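Cajón metálico gris para el taller: ¿pintar el fondo o dejarlo?

reiko_m
Buenas a todos. Me he quedado con un cajón metálico grande, abierto por arriba, con las paredes inclinadas, y lo quiero para guardar los plásticos de embalar (tengo el garaje hecho un asco, bolsas por todas partes). Por fuera está bien, pero por dentro tiene rozaduras y no sé si lijar y pintar o pasar del tema. ¿Alguien ha usado la pintura de Watel para metal? En la tienda me piden 12 euros por el bote pequeño.

benoit.r
Yo no pintaría nada. Si vas a meter y sacar bultos, en dos meses estás igual, y encima con desconchones que se pegan al plástico. Jabón, estropajo y a correr.

Fanni_B
Pues no estoy de acuerdo, Benoît. El mío lo pinté en septiembre y sigue perfecto. Eso sí, le di 5 manos finas con rodillo y lo dejé secar una semana entera - con prisas no sale.

benoit.r
¡Cinco manos para un cajón de bolsas! Tú te aburres, Fanni :)

reiko_m
Jajaja. Os dejo foto de uno del mismo estilo, fijaos en la parte inclinada de atrás, con esas marcas oscuras por el medio y lo de arriba blanquecino. El mío anda parecido.

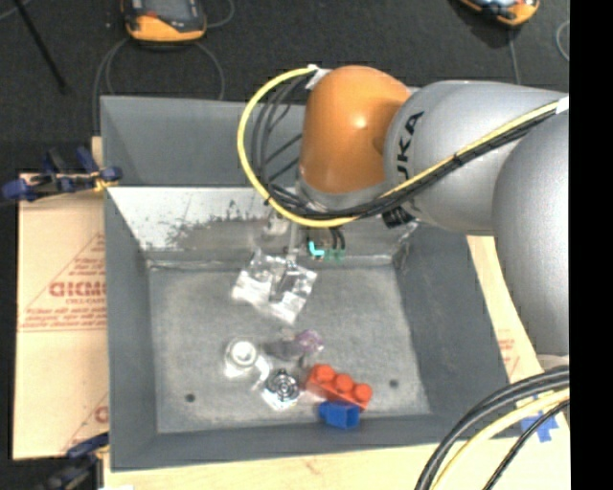 Respuestas del 10/23/17

Anatole_S
Esas motas oscuras yo las trataría como roce de uso y punto. Pasa la uña por las tuyas: si no se engancha, no lijes. El suelo con ese gris jaspeado hasta me gusta, no lo taparía.

albane
Yo voto con Fanni, pero pintando solo el panel de atrás y dejando el suelo como está. Y el plástico mételo doblado, que si no se hincha y acabas sin sitio para nada. Yo uso las pinzas de Ellow para cerrar los paquetes, compré 11 y me faltan.

Fanni_B
¿Solo un panel? Va a quedar a parches, Albane...

albane
Es un cajón de garaje, mujer, no el aparador del salón.

reiko_m
Vale, de momento lo lavo bien y hago lo de la uña. Si se engancha, compro la pintura y os cuento. ¿El estropajo de los verdes o raya mucho?

benoit.r
El azul, el verde raya.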